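Trellwood Community Learning Centre
Home Skills for New Householders
Handout for Session 3: Washing Up by Hand
Notes by Ehsan Moradi

Welcome back, everyone, and thank you for bearing with the cold room last time (the heating ought to be sorted out before the end of November, or so I'm told). Last session we looked after the pots and pans, with all their burnt-on misery, and I promised you something gentler this time. So these notes are about the everyday plate, the cup and the humble sponge, and how to get through a sinkful without losing your whole evening to it.

I grew up in a house where the washing up was done straight after tea, no arguments, and I still think that's the kindest thing you can do for yourself. Egg, porridge and cheese set hard if you leave them sitting. If you really can't face it, at least scrape the plates and run a bit of water over them. Egg and porridge should be soaked in cool water, as hot water cooks them on and you'll be there until bedtime!

Before you start

Scrape first, always. Use a rubber spatula or a bit of used paper towel, and put the scraps in the compost. Stack like with like beside the sink, and keep the greasy things well away from the glasses. Fill the basin about halfway with water as hot as your hands can comfortably stand, and add a small squirt of detergent. Most of us use far too much, me included, and then spend ages rinsing the foam off again.

The order

Glasses, then cutlery, then cups and bowls, then plates, and after those the serving dishes and anything oily. Change the water when it goes grey or the suds have gone flat. I know it feels wasteful, but a film of grease on a clean plate is a sad thing.

Sponges

The usual two-sided sponge has a soft side and a scouring side, and they aren't interchangeable. The soft side will do nearly all your plates. Save the scourer for stuck food on plain, tough surfaces, and keep it off non-stick coatings, gilt edges and anything your grandmother gave you. Squeeze the sponge out well when you're done and stand it on its edge so the air can get at it. If it smells, it goes in the bin. Reinaldo Queiroz, who takes the Relonberg group, changes his every week, and I stretch mine to 2.

Doing the plate

Start in the middle and work outwards in circles, then go once around the inside of the rim, where sauce likes to collect. Plates with a raised edge need a bit more attention there, so press the sponge right into the curve. Turn it over and do the back as well, especially the foot ring, which picks up grease from whatever plate it was stacked on. Run a fingertip across the surface before you rinse. Your fingers will often find what your eyes have missed.

Rinsing and drying

Rinse in clean hot water and stand the plates in the rack with a little space between them. Air drying is perfectly good. If you'd like to use a tea towel, take a fresh one, and swap it for another as soon as it feels damp.

For next time

Please wash one full sink at home in the order given above, and jot down where you had to change the water. Bring an old tea towel and a plate you don't mind practising on. We'll be carrying on with drying and putting away, and then, if there's time, stains in teacups.

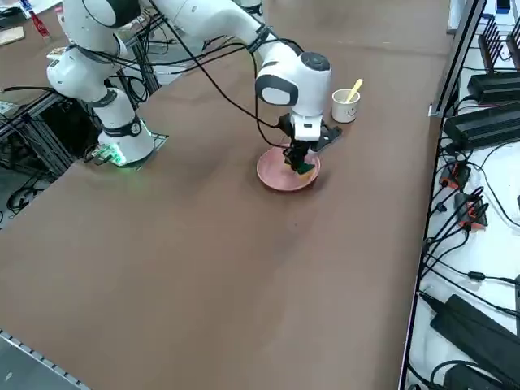
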